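# Block sorting on a maple board: notes and data card

Hi! I'm the person who owns far too many plastic blocks, and this folder is where I write down what happens when they get pushed, grouped and un-grouped on a piece of maple. The project goes by Valtine, after a street I used to live on, and there's no deeper meaning to it.

## What's in the folder

- `sessions/` has 1447 short clips, one arrangement each
- `layouts/` has 146 starting layouts as plain text files
- `rejects/` has 91 clips I pulled out and couldn't bring myself to delete
- `notes.md` is my running diary, mostly complaints (sorry)

Each layout file lists the blocks by color, then where they start: near edge, far edge, left or right. "Near" always means the side closest to the viewer. I changed my mind on that once, early on, and Oisín Phelan had to go back and fix 27 files by hand, so please don't ask him about it.

## The board

I tried a couple of surfaces before this one. The white melamine looked great until the afternoon light hit it, and then everything glared. Maple is softer on the eyes and the colors stay put on it — red looks red, yellow looks yellow. It just rests on top of the perforated blue table and gets nudged a bit between sessions, so don't assume it's square to the table in every clip. If you need exact positions, measure from the board's edges and leave the table out of it.
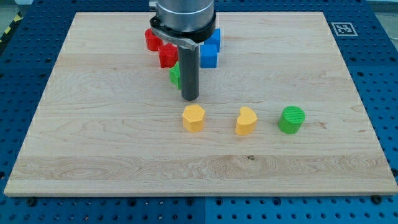
The grain is the other thing to know about. It's a busy piece of wood, wavy all the way across, and there's one small dark spot that I've grown really fond of. I use it as a landmark when I talk about layouts ("yellow goes behind the spot"), but if your code picks out dark blobs, it'll probably find that too. Elvia Cortés wanted to sand it out and I said absolutely not!

## The blocks

Red, green, blue and yellow, all plastic. Shapes are mixed, and the yellow hexagon is the one I mention most in the diary. Colors can repeat in a layout, so "the red block" isn't always enough. In the text files I add "back" or "front" when there's a twin.

Tight clusters are the hard part. Blocks bunched near the far edge hide each other, green especially for some reason, and I label a block as present even if only a sliver of it shows. Filter on `partly_hidden` if you'd like to skip those.

## Known problems

- Layouts with "grek" in the name came from Elvia's older Grekthorpe set and use "top" where I'd say "far edge"
- Evening clips run warmer in color
- I've never settled on how close two blocks have to be to count as a group, so that label is my gut feeling

## Still to do

Redo the group labels, and write a proper layout checker before November.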